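Derkeck's old creamery finds a buyer after a packed night at Skullberg Hall

The former Antunes creamery in Derkeck has been sold, and what a night it was! Bidding on the red brick building went on for 35 minutes, the longest run on a single property that anyone at the auction house could remember, and when the hammer finally came down the whole back half of Skullberg Hall broke into applause.

The new owner is Agata Bortolotti, who grew up four streets away and has run a bakery on the north side of town for the past decade. She plans to turn the ground floor into a food hall with small, short-lease stalls, and to put apartments on the two floors above it.

"I used to walk past it on the way to school and you could smell the butter," she said in the parking lot afterward, still holding her bidding paddle. "I told my sister I would stop at a certain number. I went past that number pretty quickly."

The creamery closed its doors when milk processing moved out to the highway, and it has been through a string of half-plans. There was going to be a gym, then storage units, then a furniture showroom that got as far as a sign. Through all of it the building stayed in better shape than most people expected. The roof was redone by the last owners, the big arched windows on the river side still open, and the tiled floor in the old churning room is nearly all there.

Interest picked up fast once the listing went out. The auction house, Illent, opened the building for two viewing afternoons and 979 people signed the book at the door, a good many of them neighbors who just wanted to see the inside again. One retired driver brought his grandchildren and showed them the loading dock where he used to start work at 4 a.m.

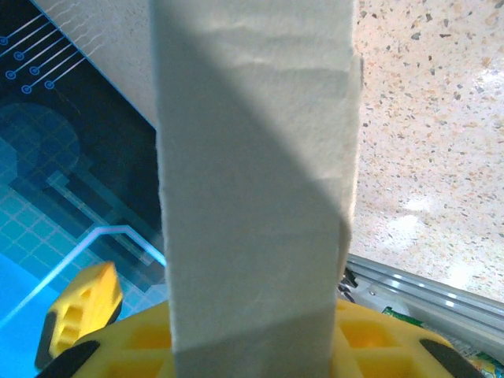
The sale itself was the last lot of the evening. Before it came a row of six garages, a corner store with an apartment on top, two building lots on the Skullberg road and a pretty little farmhouse that went to a young couple from out of county. All of them sold. The corner store did especially well, with three bidders in the room and one on the phone chasing it well past its guide price, and the garages were gone in a matter of minutes.

By the time the creamery came up, people were standing along both walls and down the stairs. Five bidders started, and two dropped out early. A third, bidding by phone, hung on long enough to make everybody turn around and stare at the clerk holding the receiver. After that it was Bortolotti and a developer in the second row, going up in smaller and smaller steps, with long pauses in between. At one point the auctioneer put down his gavel and poured himself a glass of water, and got a big laugh for it.

The final price has not been released and will be part of the public record after closing, which is expected in November. Illent would say only that it was comfortably above the reserve and that the seller was delighted.

For the town center this is wonderful news. The creamery takes up almost 3,000 square feet on each floor and fills one whole side of the square, and a dark building that size drags on everything near it. The owner of the shoe repair shop across the way said he had already decided to stay open later once the stalls are running – he is hoping for the supper crowd.

There is plenty still to do. The change of use has to go before the planning board, and the upper floors need new stairs and a second exit before anyone can live there. Parking will come up too, as it always does in Derkeck, although the lot behind the library sits half full most evenings. Bortolotti says she wants to open the ground floor first, even if that means only a few stalls to begin with, and work her way up from there.

She has already had calls from a cheese maker, a noodle cook and a man who sharpens knives. Rents for the smallest stalls are planned to start at $900 a month with the utilities included, and she wants to keep at least one spot free for people trying out an idea for a few weeks at a time.

The tall chimney stays. So does the faded Antunes lettering along the river wall, which she hopes to have cleaned and lit at night.

Anyone interested in a stall can leave their name at the bakery counter or with the Illent office on the square. Illent's next auction will be held in the same hall, and the list of properties is still open to sellers.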